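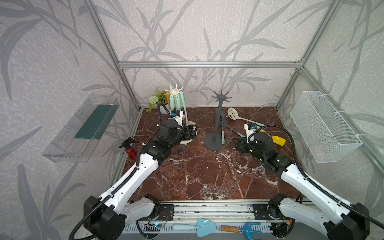
Posted Aug 25, 2021 by the Bloxham Kitchen Swap list
Filed under: Kitchen & Storage, Small Spaces
3 min read

Re: Hanging utensil stands – worth the counter space?

> Hi all,
>
> We're moving into the Trernar apartments in September and the kitchen has
> two drawers, one of them too shallow for a ladle. I've been looking at the
> stands with a center pole and hooks at the top. My sister-in-law says get a
> crock and be done with it. Does anyone here use a hanging stand every day?
> Do they tip? Do the utensils swing around and drive you crazy? Also, if I
> have a stand, do I need a matching set, or can I hang what I own?
>
> Thanks. I'd like to have this settled before I pack the kitchen boxes.

I've used hanging stands for a few years, first in a rental and now in our own place, so I'll go through your questions in order.

Every day, yes. Ours stands at the back of the counter next to a small fake plant, and the spatula and the slotted spoon come off it at nearly every meal. The ladle less so. What doesn't get used collects a film of grease and dust, so only hang what you cook with in a normal week. The potato masher went back in a drawer after a month.

Tipping depends on the base and on how you load it. A round base is fine if it has some weight. My first stand was a Juline with a light plastic base, and if I took two things off the same side it leaned. I replaced it with a Brititz, which weighs 460 grams empty and hasn't gone over yet. Load opposite hooks first. If you have one heavy piece, put something across from it.

Swinging is a smaller problem than I expected. They knock together when you grab one in a hurry. Silicone heads are quiet and metal ones are not. If you cook early while other people are asleep you'll notice the difference.

You can hang what you own if it has a hole or a loop in the handle. Check the size of the hole before you buy anything. Mine had three wooden spoons with no hole at all. I drilled two of them and split the third, so go slowly and use a small bit first. Thick handles can also be a nuisance, as they push the neighbors out at an angle.

A matching set does look tidier. I bought one with pastel handles on sale and like it fine, but the light colors stain. Tomato sauce is the worst. Baking soda paste left on overnight takes most of it out. The gray pieces from the older set show nothing and I reach for them more.

On crock versus stand: a crock holds more and takes up less room, but everything goes in handle down and you end up digging for what you want. Water also collects in the bottom if you put things away damp. With a stand the drips go on the base or the counter, so you wipe there instead. I keep a spray bottle and a sponge close by for that. The sponge sits on a little clear shelf on the wall – those are sold for bathrooms, but they work in a kitchen if the wall is smooth. Clean the wall with rubbing alcohol first and leave the adhesive a full day before you put anything on it.

Measure the height under your cabinets. I didn't, and the first stand fit with so little to spare that I had to tilt the long spoon to get it off the hook. You want a few inches above the top of the hooks so your hand can get in there. Keep it away from the burners too. I had mine beside the stove at first and the handles got greasy within days.

For the move, don't pack the stand assembled. Unscrew the pole if it comes apart, wrap the base in a dish towel, and put the utensils in a bag by themselves. Tape the screw to the underside of the base. I lost mine in the last move and spent some time at the hardware store matching the thread.

If you want to try one before buying, the old Juline is in my garage and you can have it. It's fine for light things. I can leave it in the swap bin at Bloxham on Saturday morning if you write back before then.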